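Coaster stacking paused after arm fault

Work on the coaster task stopped for most of March while we looked into a fault on the second arm at the Jidix workshop. It is running again, with a lower force limit and a new check in the software, and several groups have asked what happened. The short version is that the arm pressed down on a coaster that was not lying flat, kept pressing, and bent one of its own fingers. Nobody was hurt.

For those who have not followed the project, the aim is for the arm to learn table tidying from people. A person sits at a table and gathers, turns and stacks a set of round coasters, and the recordings are used to train the controller. Fengying Hou runs the recording side and Kiyoshi Tamura looks after the arms. The coasters were picked for being flat and light, and hard to get hold of with anything other than fingernails.

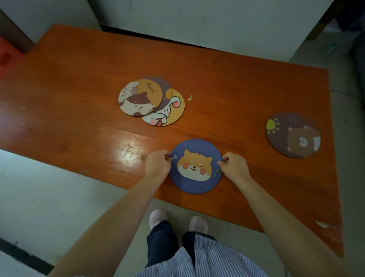

The fault came from the way the arm judged the height of a coaster. Its controller, supplied by Drosmont, took one height reading at the start of each pick and treated the whole disc as lying at that height. With a coaster on its own that is fine. In a pile it is not, and our piles are untidy, like the three overlapping ones with the cat and the rabbit on top and most of the purple one hidden underneath. The edge of an upper coaster sits higher than the rest, and when it is pushed it can rock.

On the run that failed, the arm came down on a raised edge. The far side lifted, the reading no longer matched, and the controller decided the fingers had not yet reached the coaster. It carried on down. The force limit should have stopped it, but the limit had been set at 68 newtons during an earlier job with heavier parts and had not been changed back. The fingertip slid off the edge, met the table and bent at the joint. Deming Hao was at the desk and hit the stop button.

The log shows 265 picks in that session before the fault, all of them logged as normal. When Kiyoshi went back through the force traces he found 37 where the arm had pushed harder than it needed to and then got away with it. None had raised a warning. The logging software only marked a pick as bad if the coaster was dropped or the limit was reached, so a hard press followed by a clean lift counted as a success.

Zhuoran Dong then compared those traces with the recordings of people doing the same job. People do press on coasters, often on one side only, and they let the other side come up. They use the tilt to get a finger under the rim. The controller had learned the pressing part well enough, but it had no idea that the tilt was the point of it.
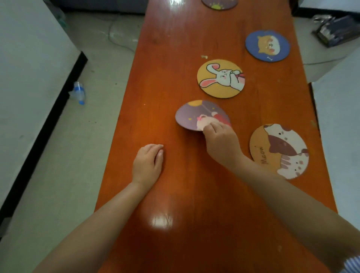
Fengying has since gone through the recordings and marked the moments where a coaster leaves the table on one side. It was slow work and is still not complete. The marked set is being used to train a new version, which runs only in simulation for now. The arm itself is on the old controller with the changes listed below.

The force limit is now 2 newtons for all coaster work. It is stored with the task, so loading a different job no longer carries the old value across. Any downward push that reaches the limit stops the arm and needs a person to clear it.

Height is read again just before contact. If the two readings do not agree the pick is dropped and the arm backs off to its rest position.

Hard presses are logged as faults, whether or not the coaster is lifted.

The bent finger has been replaced with one from Løken. The first replacement had the wrong mounting holes and went back, which accounts for a good part of the delay. We now keep a spare pair in the grey cupboard, and whoever takes one should write it in the parts book.

Jenő Vass carried out the safety review. His main finding was about the handover between jobs. The start-up sheet asked whether the force limit had been checked but gave no space for the number, and the box had been ticked on the day of the fault. The new sheet asks for the value and the initials of the person who read it off the screen. He also asked for the stop button to be moved to the front of the desk, where it can be reached from either chair. It has been moved.

One question is still open. The Fastamis sensor in the wrist gives low readings when the load is off to one side, and we do not know how much of the trouble came from that. It has been sent back to be tested. Until the results arrive, please treat side-load figures from earlier sessions with care, and do not use them in reports without asking Kiyoshi first.

Recording sessions with people were not affected, as no arm is powered during them, and they carried on as usual. Anyone booked for a session should come at the time they were given.

Groups that share the Drosmont controller should check their own stored limits before the next run. Deming has written a small script that prints the value for each saved job and can send it on request. The full fault report, dated 6 May 2019, is in the shared folder with the force traces and the new start-up sheet.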